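Action chunk length on the hanger task: the longer chunk lost
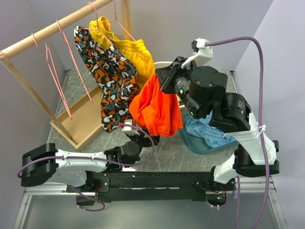 The previous post ended with the two-arm policy stuck in the mid fifties on garment transfer and me blaming the data. I collected more data and the number moved very little. What did move it was the length of the action chunk, a setting I had copied from an older config and left alone since spring.

Some background for anyone who skipped the earlier posts. The policy is a transformer of modest size with an encoder per camera view, and it predicts a block of future joint targets for both arms in one forward pass. The controller executes some portion of that block, then asks for another. I call the block the chunk and the executed portion the horizon. In Pirkix, my training code, these were tied together by one parameter, a bad decision I made early and have now undone.

Tied, they confuse two effects. A long chunk gives the network a smoother target during training. A long horizon means the arms run open loop for longer. With rigid parts the second effect costs little. With shorts on a wire hanger it costs a lot, since the fabric swings and the hanger rotates on the rod as soon as one gripper pulls on a hem. By the end of a long open-loop segment the arm is reaching for a hem position that is stale.

So I separated them and ran a grid. The training set was fixed at 1000 teleoperated episodes, all from the same cell, with garment order shuffled between episodes. Chunk length took 5 values. Horizon took 2: full chunk, and a quarter of the chunk with the overlapping predictions averaged. Each cell of the grid got 70 rollouts. Training seeds were not repeated, and I'll come back to that.

With the full-chunk horizon, success fell steadily as the chunk got longer. This reproduces the old problem. With the quarter horizon, success rose with chunk length up to the fourth value and then dropped at the fifth. The best configuration was the fourth chunk length with the quarter horizon, and it beat my old default by a margin I would not put down to rollout noise.

The failures are more informative than the rate. I labeled every failed rollout by hand using the Whitlock sheet, the same categories as last time:

Missed pinch. The gripper closes next to the hem and comes away with nothing. Most common under the full horizon, much rarer under the quarter horizon.

Hanger comes along. The garment is gripped properly but the hanger lifts off the rod with it. Hardly changed by any setting. I think this is a force problem and the policy has no force input.

Arm conflict. Both arms commit to the same region and the controller's collision check stops the run. More common with the averaging turned on, which I did not expect. My guess is that averaging across two modes (left arm goes first, right arm goes first) gives a blend in which both go at half speed.

Dropped outside the basket. Rare everywhere. Thin garments account for most of it.

The arm conflict result bothers me enough that I tried a cheap fix. Older predictions get a weight that decays faster, so the average is dominated by the newest one. Conflicts went down and missed pinches stayed where they were. The motion is visibly rougher and the wrist joints run warmer over a long session - acceptable for now, but I would not leave it going overnight.

Caveats. One seed per configuration means the ordering of neighboring values should not be trusted, only the overall shape. All rollouts used garments that were in the training set. The Horum test garments, which the policy has never seen, are still in their bag. Lighting was constant. I also did the failure labeling myself with the configuration name visible in the file path, and I should have hidden it.

Next is a small change to the model: a discrete token, predicted first, that says which arm leads, with the chunk conditioned on it. If the blending guess is right, conflicts should fall without touching the averaging weights. If they don't, I will go looking in the controller.

The configs are in the Pirkix repo under the Covdale branch. The old parameter name still works but now prints a warning. If you were relying on it, set both values explicitly and check your logs for the first few rollouts, as the old default for the horizon was the full chunk.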